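本と布袋 写真帖その3

文・構成 広瀬ひなた

四月になると、鞄の中身を見直したくなる。見直した結果、たいてい本が一冊増える。減らすつもりで棚の前に立ったのに、前に途中でやめた本を見つけて「これは今度の電車で」と抜いてしまうからで、この現象は鞄を大きくしても小さくしても変わらなかった。

今回の写真帖は、本と、本を入れる布袋の話である。前回は文房具、その前は台所の引き出しだった。だんだん地味になっていくという感想をいただいたが、自覚はある。次はもっと地味になる予定なので、いまのうちに慣れておいてほしい。

布袋というものは、展示会や本屋で気づかないうちに増える。我が家では玄関のフックに掛けてあり、一番手前のものだけが使われ、奥のものは一番手前のものが洗濯に出た日にだけ外の空気を吸う。無地の生成りがいちばん出番が多い。汚れが目立つから嫌だと言いながら、柄のあるほうは人前に出すのが少し恥ずかしいのだ。「Barnitness」と大きく刷られた袋など、何の会社なのか持ち主の私にも説明できない。エレベーターで尋ねられたことが一度あり、そのときは降りる階でもないのに降りた。

口を紐で絞る形の袋は、中身がこぼれないという点では立派だが、本を入れるには少々癖がある。四角いものを丸い口から入れるので、角がまず引っかかる。引っかかった角を外そうとすると、今度は反対の角が布をつまむ。入ったら入ったで、底で本が斜めになり、肩にかけると腰骨に角が当たる。大きい本を背中側に、薄い本を外側に、と横山の古本屋で教わったのだが、店を出て角を曲がるころには順番が入れ替わっている。歩くと混ざるのだろう。カレーと同じだ。

重さも測ってみた。普段持ち歩いている本だけを台所の秤に載せたら847グラムあった。内訳は文庫が一冊と、厚い本が一冊。厚いほうは二月からずっと151ページにしおりが挟まっていて、毎日片道40分、きちんと定期代を払って運ばれている。読まれてはいない。ダンベルとして見れば軽すぎるし、本として見れば働いていない。

本を選ぶとき、私は表紙より先に小口を見る。天や小口には、その本がどう暮らしてきたかが出る。真っ白なら新しいか、買われたきりか。茶色い筋があれば、まあ、いろいろあったのだろう。ページの束をばらばらと扇のように広げてみるのも好きで、店でやると少し嫌な顔をされるので、買ってからにしている。

黄色い本は棚で得をする。探すときにすぐ見つかるし、鞄の底でも見つかる。逆に黒い本は黒い鞄に入れたら最後で、手探りで出したら眼鏡ケースだった、ということが週に何度もある。布袋が生成りだと、この問題はだいぶ軽くなる。白っぽい布の底なら黒い本もわかる。前に書いた「Detel」のノートも、生成りの袋に移してからは遭難していない。

では写真を。

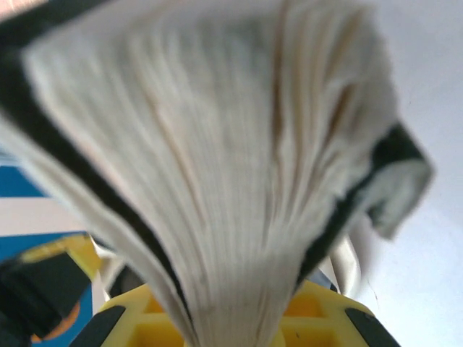
黒に近い緑の表紙と、茶色い筋の入った小口。広げるとこんなに末広がりで、縁起だけはいい。
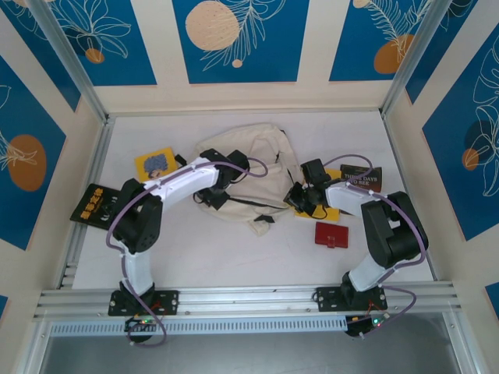 生成りの袋、平たく寝たまま。本は左右に分かれて待機中。
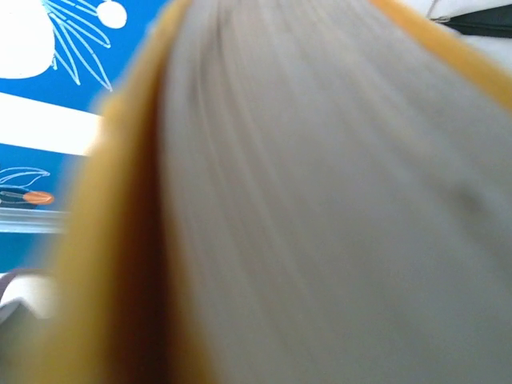 オレンジがかった黄色の表紙に灰色のページ。ここまで寄ると、本というより地層に近い。 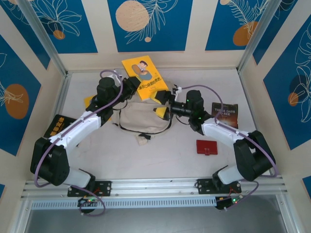

黄色い本に黒い本、右には「THREE DAYS TO SEE」。三日で何を見るかと聞かれたら、私なら一日目は洗濯で終わる。手前寄りの赤い小さな財布も、本に負けず目立つ。

さて、袋の紐の話が途中だった。絞る紐は長すぎると改札で引っかかり、短すぎると口が開かない。ちょうどいい長さというものを、私はまだ持っていない。留め具のついたものなら途中で止められるので、長いほうを買って止めておくのが無難だと思う。ただし留め具は洗濯機の中でよく鳴る。夜中に回すと、誰かがドアを控えめに叩いているような音がする。洗濯ネットに入れれば静かになるが、ネットの口もまた紐やファスナーで閉じるわけで、袋を袋に入れて口を閉じている自分の姿については深く考えないことにしている。

洗った後は、形を整えて陰干し。私は整えずに干すので、いつも片側だけ長い。アイロンをかければ直るらしい。かけたことはない。

「Broter」の棚についても質問をもらっていたが、あれは先月ついに棚板がたわみ、いま上の段には本を置いていない。布袋が置いてある。軽いので具合はいい。たわんだ分だけ真ん中に寄ってくるから、端の袋も取りやすくなった。

写真帖もこれまでの分を合わせると、載せた写真は116枚になった。古いものは色がおかしいまま直していない。特に台所の引き出しの回は全体に青く、しゃもじが冷凍されているように見える。そのうち差し替えます。

次回は輪ゴム。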